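Clura Gripper Kit: Evaluation for Small-Parts Handling
Project report, Module Automation 2
Silvan Ammann, Annelies Auer, Kilian Bühler
Supervisor: Gianni Morelli
16 September 2025

1. Task

The Clura kit is sold as a retrofit for light robot arms. It contains a two-finger gripper with yellow fingers, a wrist camera, a mounting flange and a control box. Our task was to judge whether the kit can be recommended for the teaching lab without further parts.

2. Setup

Mounting took 55 minutes, including cable routing. The flange fitted our arm without an adapter. The manual gives the tightening order for the flange screws but no torque, so we used the value from the arm's own documentation. The control box was configured with the Femano software supplied by the vendor. Camera calibration had to be repeated after every finger change.

3. Method

We ran 47 grasp attempts with rigid and soft objects. An attempt counted as valid if the object was lifted and held for 3 seconds. Approach height and closing speed were kept constant. Camera images were stored at the start of each approach and checked by hand afterward.

4. Results

Of the 47 attempts, 3 failed. All failures occurred with fabric, where the fingers closed above the fold. Rigid parts caused no failures.

The close viewing distance of the wrist camera makes finger alignment easy to check. Its drawback is exposure: bright cloth loses detail when darker surfaces share the view, and fold edges become hard to locate.

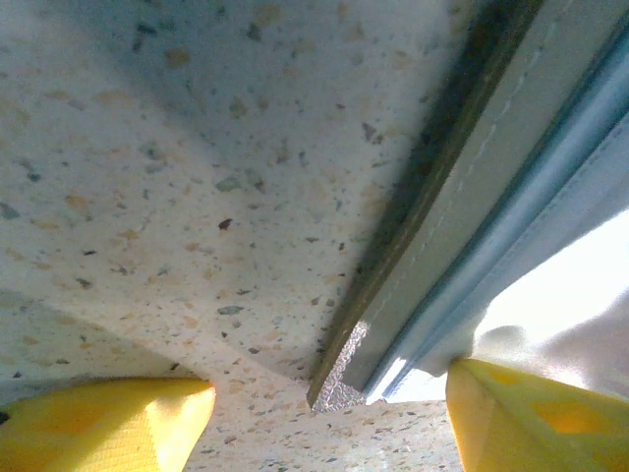

Figure 1. Wrist camera view with open fingers, metal rail, white fabric and a speckled countertop.

5. Assessment

The kit is suitable for exercises with rigid parts. For fabric we recommend diffuse lighting and a fixed exposure setting. The missing torque value should be requested from the vendor before a second kit is ordered.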